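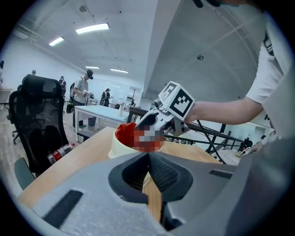
Figure 4. Cream-coloured cup in use at the wooden table, with red material bulging over the rim on the left side. Office chair with mesh back at the left end.

April 2019 | Hekaneo working group, Eltville
Reading time: 4 min

4. Small vessels at the shared table

4.1 Scope of this section

The preceding section dealt with trays and flat boxes, where the contents lie below the level of the walls in nearly all cases. Small upright vessels behave differently. A cup has a narrow mouth in relation to its depth, and an item that is wider than the mouth, or that folds or spreads when it is put down, will often come to rest partly outside. We call this overhang. It is treated here as a property of the pairing of item and vessel, and is recorded separately from whether the item was judged to be in the vessel.

The material comes from the Futel table study. Of the 3,554 placements in the full record, 2,183 were made into a cup, beaker or small bowl. The remainder went into trays, boxes or directly on to the table top and are not considered further in this section. From the small-vessel group, 132 placements were set aside where the two coders could not agree on the position of the item relative to the rim.

4.2 Table and seating

The tables have a clear working surface on which the vessel stands without a mat or holder. Light wood was preferred to white laminate after the August pilot, in which pale vessels were hard to tell from the surface along their lower edge. A cream cup on honey-coloured wood (Figure 4) still gives only moderate contrast at the base, but the rim reads well, and the rim is what the coding depends on.

Office chairs were kept at the tables throughout. Their position was not fixed. A chair pushed in at the end of a table takes up reach space on that side, and people working while standing tended to shift towards the opposite long edge. We noted the chair position at the start of each session but did not correct it. Sessions in which a chair was moved while work was under way are marked in the record, and the later part is treated as a new session. Armrests deserve a brief remark. Where an armrest stands at nearly the same height as the table top it prevents the chair from being pushed fully under, and the usable surface is then shorter than the measured one.

4.3 Coding of overhang

Coding followed the Noh scale, which has four grades. Grade 0 is used where nothing stands above the rim. Grade 1 is used where the item stands above the rim but remains inside its outline as seen from above. At grade 2 the item crosses the rim on one side, and at grade 3 it crosses on two or more sides or rests mainly on the rim. The grade is given for a single moment and says nothing about whether the item later settles, is pushed down or is taken out.

The side on which the item crosses the rim is also noted, as left, right, near or far from the viewpoint used for coding. In Figure 4 the crossing is on the left. The opposite side of the mouth can be hidden from a low viewpoint by the item itself or by a hand, and a figure of this kind therefore supports a grade of at least 2 and no more exact statement. Such cases were entered as "2 or above" and kept apart from the plain grade 2 entries.

Two points caused difficulty. The first was the rounded rim. On a vessel with a sharp edge the line between inside and outside is plain, whereas a rounded rim has a band over which an item may lie without clearly being on either side. We took the highest point of the curve as the boundary. The second was strongly coloured contents. Red items in particular show up well against cream and wood, but their own folds and edges are easily lost, so that the outline can be coded with more confidence than the shape within it. No attempt was made to grade the shape.

4.4 Observations

Overhang was more common with soft items than with rigid ones, as expected. Less expected was the effect of the vessel's position on the table. Cups placed close to the end of the table, near a chair, showed more crossing on the chair side than cups placed at the middle. The difference was present in both the morning and the afternoon sessions. It was weaker for bowls, whose wider mouths left more room for error in any direction.

Vessel colour had no clear effect on overhang, although it did affect how long the coders needed. White cups were the slowest to code. Clear beakers were dropped from the set after the pilot, as contents pressed against the wall were repeatedly taken for contents outside it.

A further pattern concerns what lies beyond the table. Backgrounds with thin dark bars or rails, when seen directly behind the vessel, made the far side of the rim harder to follow. Where the rails fell above or to one side of the cup the coders reported no difficulty. We have left the surroundings as they were, and give the background type for every session in the supplementary table.

4.5 Limits

The record covers one type of room and a small range of vessels. Handles were not studied; a handle changes both the way a cup is steadied and the side on which soft contents come to lie. The planned extension to 3,000 small-vessel placements would allow cups and bowls to be reported at each table position – at present the bowl group is too thin at the table ends for a separate figure.

Contact: Hekaneo, Eltville | © Hekaneo | Back to top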